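Skadness forum – Test builds – login broken on the mirror??

tealfinch
Jul 21, 2026
Downloaded test build 61 from the mirror, installs ok, then the sync login just spins. Old password, new password, same thing. Main site lets me in fine. Anyone else? On Linux, clean profile.

mop_bucket
Same. Windows though. Gave up after 4 tries and went back to the stable one.

Zallow
Mirror has its own accounts now. You have to register there seperately, the main site login doesn't carry over. It's in the release notes, near the bottom.

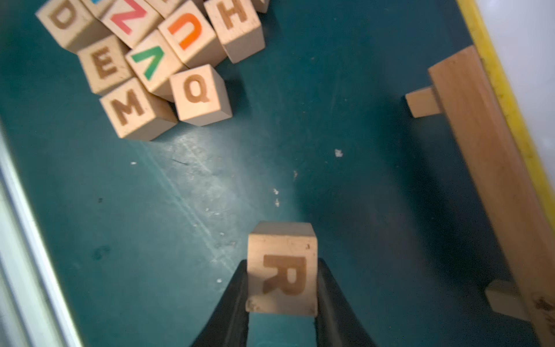 Also clear the old token first or it keeps sending the dead one. Settings – Sync – Forget this device. Then restart.

tealfinch
Near the bottom of what, the notes I got are one line long. "Various fixes."

Zallow
The ones on the wiki.

mop_bucket
Ok but why two sets of accounts. Trikano did that with their plugin site and half the people never came back. Just point both at the same database

Zallow
Disagree. Test server gets wiped up to 6 times in July alone. You don't want your real account on that.

kettle9
Then say so on the login page?? A spinner is not an error message.

tealfinch
Forgot device, restarted, registered on mirror. Works now. Project list loads, 100 files, thumbnails and all. 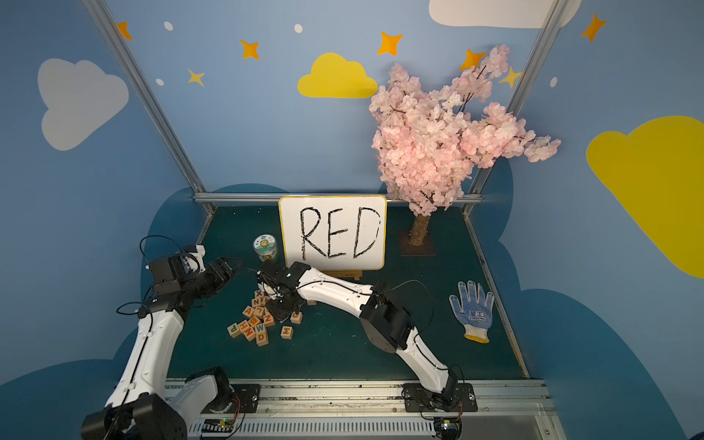 blocks_table_wide

kettle9
Nice. Still stuck here, no confirmation mail from the mirror. Checked spam.

Zallow
Which mail provider? Some of them bounce us. PM me the user name and I'll activate it by hand.

kettle9
Bae mail. Sent you a PM.

mop_bucket
Staying on stable till the login page gets fixed, sorry. Will try agian next build.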